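**Haltalau to Replace Plastic Carryout Bags With Paper at All Prerkby Stores**

PRERKBY, May. Haltalau, the regional grocery and household goods chain, will stop supplying plastic carryout bags at its 40 Prerkby stores this month. Paper bags with twisted-paper handles will be stocked at every staffed register and self-checkout lane. The change also covers curbside orders, which until now were packed in plastic unless the customer asked for something else.

The bags are made by Renitz at its Barrios plant under a two-year supply agreement. Terms were not disclosed. 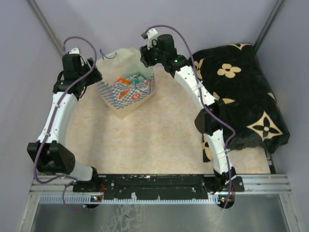

*Media image. Free for editorial use with this release.*

Two sizes will be offered. The standard bag is intended for a mixed basket of groceries, and the small bag for pharmacy and bakery purchases. Both are sold flat in bundles to the stores and opened by hand at the register. The charge per bag is unchanged. Customers who bring their own bags will continue to pay nothing.

Haltalau ran the paper bags in four stores before committing to the wider order. Staff recorded 2,185 returned or replaced bags during that period. Most failures were at the handle joint, and Renitz responded by extending the glued patch on the inside of the rim.
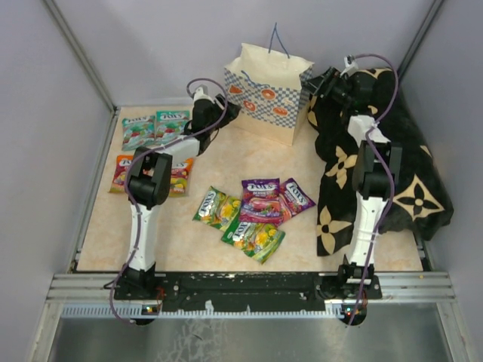

Handle strength was the main point of the revised specification. The standard bag must now hold its rated load for 160 minutes while hanging, up from 145 in the first draft. The bag is then set down and its base checked for splitting. A paper shopping bag spends much of its life standing on a tabletop or in the trunk of a car, and the base fold was widened for that use.

"The first version was adequate for dry goods and weak for anything with condensation on it," said Deming Luo, packaging manager at Haltalau. "We asked for a heavier sheet in the base and left the side panels alone."

Frozen items remain the exception. Stores will keep a reusable insulated bag on sale near the freezer aisle, and register staff will suggest it for larger frozen orders.
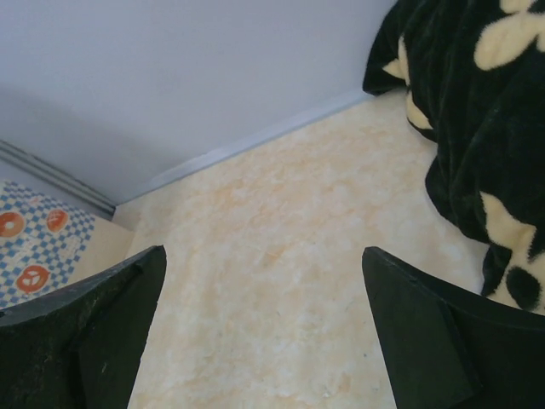
Remaining plastic stock will be used up at the returns desk, where it will be given out only for leaking or broken goods. Collection bins for used plastic bags will stay in place at store entrances through the end of the year. Paper bags should go in household paper recycling, with the handles left on.

"The handle is the same material family as the bag, so it does not need to be removed," said Guangming Xie, who leads product development at Renitz.

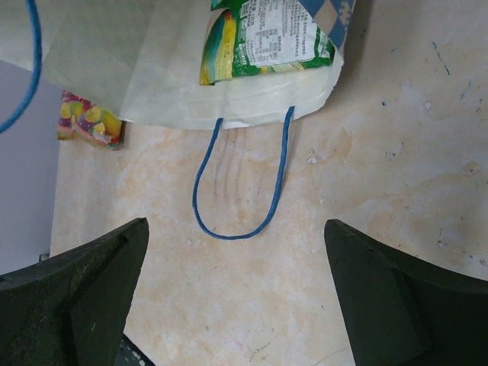
*Page last changed: Friday, 9:40 a.m.*

Store managers will receive the first pallets before the changeover. Shelf signs and register prompts will be updated overnight, and no store will close for the work. Questions about business accounts and bulk bag orders should be sent to the Haltalau trade desk. Press inquiries go to the Haltalau media office in Prerkby.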